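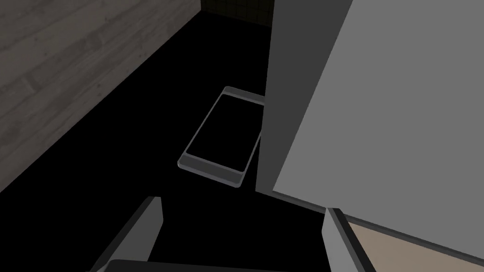 December, past 11 pm. Back in the shop, coffee gone. Wrist cam feed in the sim finally loads, no crash in 689 steps. Macedo branch still throws the old joint warning, ignoring it till tomorow.

Spent the whole evening on the gripper offset. Had 212 in the config, should of been 208. Four lousy millimeters. Teodoro Cabanatuan spotted it over my shoulder in maybe ten seconds, then went back to his soldering. Annoying. Owe him lunch.

Swapped to the head view after that, to check both arms.

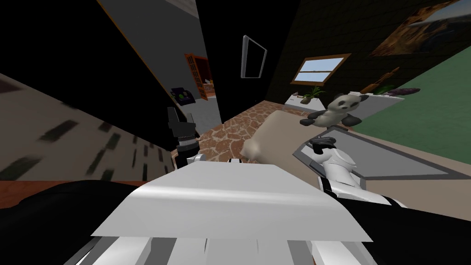

Head cam, both arms up, panda and cushion by the right gripper.

Lighting too dark in places, black on black, can't judge depth at all. Raise ambient. Panda needs a proper collision mesh, still using the default box. Left arm limits: check against the Postlow sheet.

Real arm still 2 servos short. Zusunden says shipped, tracking says nothing. So sim only for now. Bed. Print the new finger pads first thing, black filament is on the shelf by the door.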